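Teaching the drawer, again

Most of January went into one drawer. The task is short: reach down, take the knob, pull, let go. I drive the arms by remote control and the robot records what I do, and later the model tries to copy it.

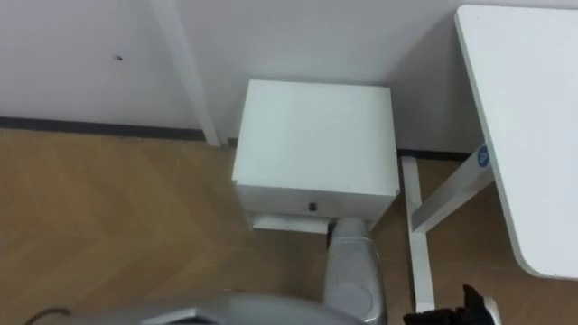
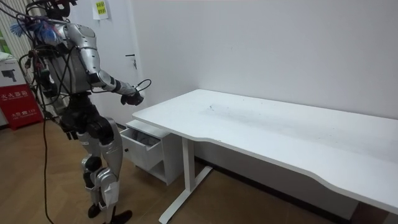

Mykhailiuk
Teleoperation and data, Gonum project, Prekham

The cabinet is low, and that changes how you drive. At desk height I can send the arm out and keep the elbow where it is. Near the floor I have to think about the whole chain, and the desk frame is close enough to hit if I get lazy with the wrist. I bumped it on two runs the first morning and threw both out.

I keep a run only if I would be happy to see it copied. The model picks up hesitation as readily as it picks up the pull. If I stop in front of the knob to fix my grip, it learns to stop there too. So now I line up early, go in slowly, and pull in one motion.

Hakitz, the software we record with, saves every attempt by default. We were up to 1677 by the end of the month, and I'd say some 30 of the early ones should never have been kept. I went back and marked them by hand over a long afternoon with a lot of coffee.

Eight runs in a row is my limit before a break. After that my hands get sloppy and I start cutting the approach short.

Closing the drawer comes next. I've tried a few pushes and the angle is awkward, so I may move the starting position back a little before recording any of it.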